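Roltar Royalty Ledger for Recording Artists and Songwriters

Product information

The Roltar Royalty Ledger is an accounting package for performers, songwriters and small record labels who receive income from several sources and wish to keep it in one place. It is supplied by Wuken and is suitable for solo artists, groups and managers acting on their behalf. 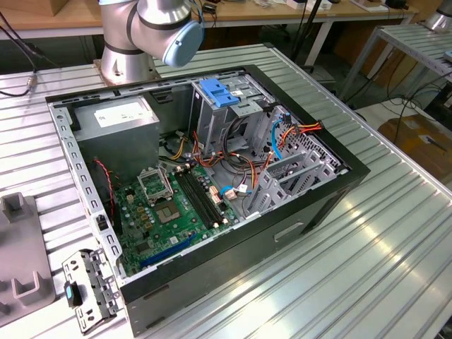 Etornam Aryee

Income from music seldom arrives in a single payment. A singer with a modest catalogue may receive record sales, streaming payments, broadcast royalties, concert fees and a share of merchandise, each on its own timetable and each with its own statement. The Ledger accepts these statements in the form in which they are issued and enters every line against the correct song, release or tour.

Shares between writers are set once for each song. When a payment is entered, the Ledger divides it according to the agreed shares and prepares a statement for each person concerned. Advances are recorded separately and are set against later earnings until they have been repaid in full. The balance outstanding appears at the head of every statement.
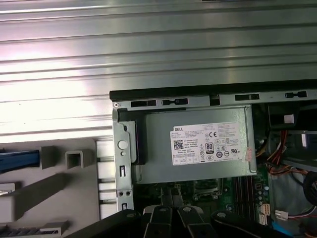 Where a share is changed, for example after a band member leaves, the earlier arrangement is kept for payments falling before the date of the change. Past statements are not altered. A note may be attached to the entry so that a manager or accountant can see who approved the new figures.

The standard edition holds up to 700 songs and allows 3 people to use the same set of accounts. The label edition has no limit on songs and allows 9 people. Both editions include a tour account, in which travel, crew wages, hall hire and commission are deducted before the artist's net fee is shown.

The tour account was tested during a season of concerts at the Provberg hall. Asked for a view once the final accounts had been settled,
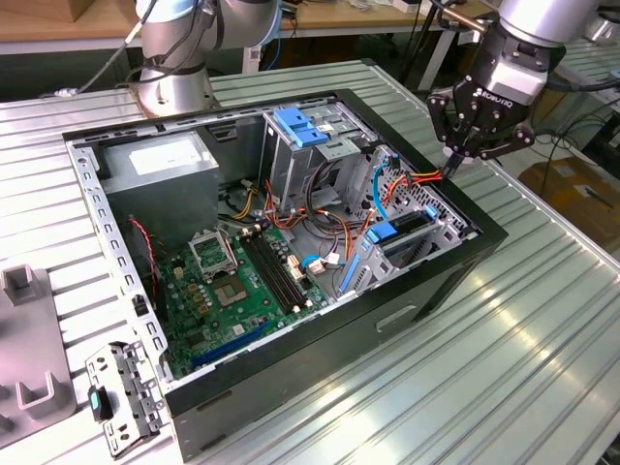
Acheampong replied that the division of the door money had previously taken most of a morning after each concert, and that the statements were now ready before the band had left town. The reply added that a clearer display of commission owed to agents would be welcome. This has been included in the June release.

Statements may be printed or sent by email. Amounts can be shown in the currency of payment, in the artist's home currency, or in both. The exchange rate used is stated beside each amount.

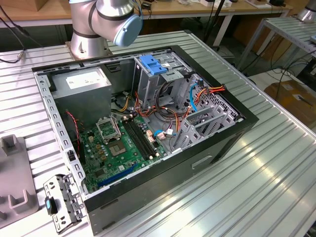

Licences and Support

Each licence runs for 2 years and includes all updates issued in that time. Customers moving from the standard edition to the label edition pay the difference in price for the months remaining. Existing accounts are carried over without being entered again.

Written support is included with both editions. Telephone support is available to holders of the label edition. The Ledger does not provide tax advice, and customers should consult a qualified accountant before submitting a return.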